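Rarside Residence Services
Household Tips: Slipcovered Sofas and Throw Pillows

Residents of furnished apartments are asked to keep the lounge sofa in good order between scheduled cleanings. The guidance on this page applies to all loose-fitting covers supplied by the Hanholm linen room.

1. Straighten the slipcover
Remove all pillows before starting. Take hold of the cover at the top of the back and draw it evenly toward both armrests. Push any spare fabric into the gap behind the seat, then smooth the seat from the back to the front. A loose cover will always show some folds and creases, as on the light blue one here, and does not need to be ironed.
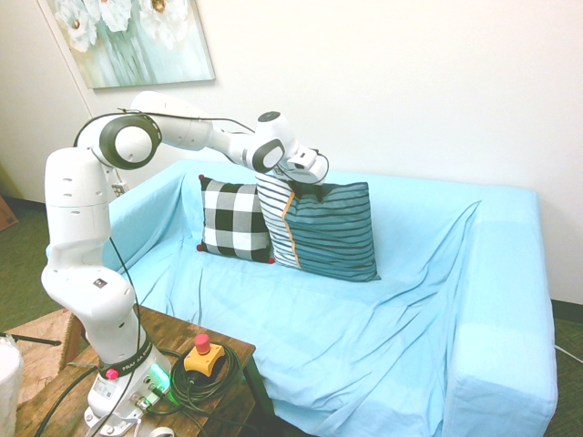
2. Brush and wash
Brush the fabric weekly with a soft clothes brush, using light strokes in a single direction. Stains should be blotted with a clean white cloth and cool water. Do not scrub, as scrubbing roughens the surface. 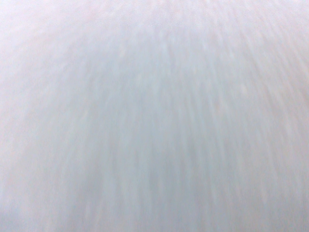 Pale fabrics should be washed separately from dark ones, at no more than 40 degrees, unless the care label gives a lower figure. Hang the cover over 2 parallel lines to dry and return it to the sofa while it is very slightly damp. Covers may also be left at the Dralturholm desk for laundering.

3. Arrange the pillows
Shake each pillow and press the filling back into the corners. Stand a patterned pillow against the backrest and place a plain one beside it. A black-and-white check goes well with dark navy on a light blue seat. Pillows with pom-poms at the corners should be lifted by the body of the pillow and washed by hand.

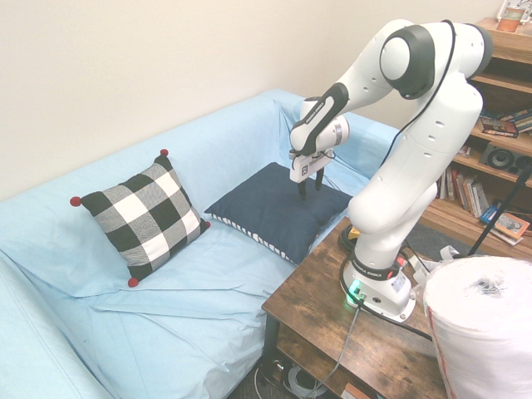

Reading time: 2 minutes

4. Report damage
Split seams and missing trim should be reported to the linen room before the cover is washed. Replacement covers are issued in April.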